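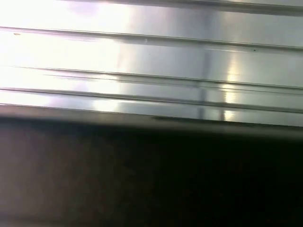
Skaltberg Shelf: reading data for middle grade and young adult novels

Version of Jul 20, 2022
Maintained by Malou Bech

What this is

Skaltberg Shelf is a set of records for 4,000 novels written for readers between the ages of eight and 18. Each record covers one edition of one book. It gives the basic catalog facts, a short summary written for this project, and a group of subject and reading tags. There is no text from the novels themselves.

The set was put together for people who build book lists, school library search pages and reading recommendation tools. It replaces the older Liem list, which had titles and authors but no summaries and used a single age band for everything from chapter books to upper teen fiction.

Files

books.csv – one row per edition, with the catalog fields
summaries.csv – record number and summary text
tags.csv – record number and tag, one pair per row
series.csv – series name, position in series, record number
changes.txt – corrections made after the first release

All files are UTF-8 with a header row. Fields are separated by commas and text fields are in double quotes. The record number is the same in every file, so the tables can be joined on it.

Fields in books.csv

record: a number that is never reused, even if the book is later removed
title: as printed on the title page, without the subtitle
subtitle: blank if there is none
author: last name first, with several authors separated by a semicolon
illustrator: filled in only if the illustrator is named on the title page
first_year: year the work first came out in any country
edition_year: year of the edition described
pages: last numbered page
format: hardcover, paperback or ebook
age_low and age_high: see the section on age ranges
narration: first, third, mixed or other
translated: yes or no
original_language: blank if translated is "no"

Prices are not included. The Liem list had them, and they were out of date within a season.

Summaries

Every summary runs from three to five sentences. Writers were asked to name the main character, the place, and the problem the book opens with, and to stop before the last third of the plot. They did not copy from jacket text. A summary should say what happens in the book and leave out praise. Words such as "gripping" and "heartwarming" were removed in editing, along with any mention of awards.

Each summary was written by one person who had read the book and then checked by a second person who had also read it. Where the two disagreed on a fact, they went back to the text. The writers' initials are not in the public files.

Death, illness and violence are named in a summary when they are part of the opening situation. If they come later in the story they appear only as tags. Some users will want to hide those tags, since a tag like "death of a sibling" can give away the plot. They all begin with "late:" so they can be filtered out in one step.

Tags

There are 16 tag groups. The largest are family, school, friendship, place and historical period. A book can have up to 12 tags in total. That limit was set early on, after test records for long family novels picked up so many tags that they matched nearly every search.

Tags describe what a reader would find on a good number of pages. A novel with one scene at a swimming pool does not get the "swimming" tag. A novel about a swim team does.

Identity tags are used only if the book itself makes the point clear. Nothing was guessed from a name or a cover.

Age ranges

The age range is the project's own and may differ from the publisher's. It reflects both reading difficulty and content, and where those pull in different directions the content decides. Verse novels were the hardest to place – the pages go quickly, but the subject matter is often older. Please treat the range as a starting point for browsing. It should not be used to block a reader from borrowing a book.

Coverage and known gaps

Most of the books were first published in English in the United States. Translated novels are thin, and small press titles are thinner. Books that exist only as ebooks were added late and have fewer tags on average.

Graphic novels are left out. So are short story collections, unless the stories share characters and are sold as a novel.

Series are uneven. For long series, the first three books were read in full and later volumes may be missing. Check series.csv before you show a "next in series" link, as the next record may not be the next book.

Page counts for older paperbacks were taken from the copy at hand and can differ from other printings.

Using the files

Load books.csv first and keep the record column as text. Some spreadsheet programs drop the leading zeros, and the joins will then fail without any warning.

The Stostano search page uses the full set. Conard is a smaller command line tool that reads the same files and prints a book list by age and tag. Neither is needed to work with the data.

License and credit

The summaries and tags may be reused and changed, including in paid products, as long as Skaltberg Shelf is credited. Cover art is not part of the set and must be cleared with the publisher.

Corrections

Send the record number, the field, and the page in the book that shows the right answer. Corrections to tags are looked at in batches, and the next batch is planned for October. Wrong author names and misspelled titles are fixed as they come in and listed in changes.txt.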